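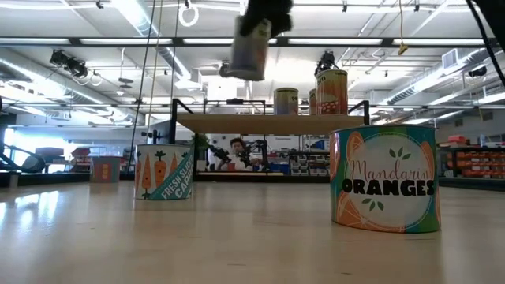
*Mandarins and carrots, still on the table*

Is a little raised shelf worth it for tins, or is it just one more thing to dust? The Joldale one looks flimsy to me.

**restum24**

Fine for a short row. Tall tins hide whatever is behind them - I'd keep those at the back.
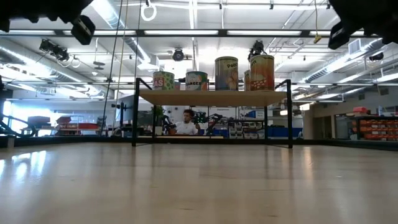

*Peach in the middle, oranges to its left*

**Lobo600**

Depends on your tins.

## Two by two
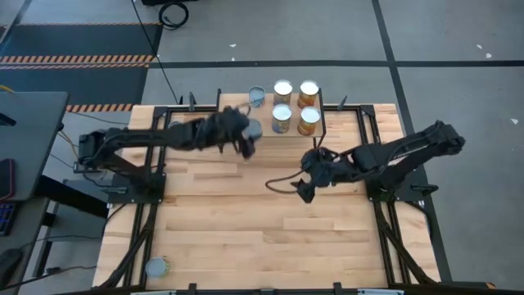
## Still not convinced

**imico_1000**

Looks tidy, but from above you only get lids. Write on them.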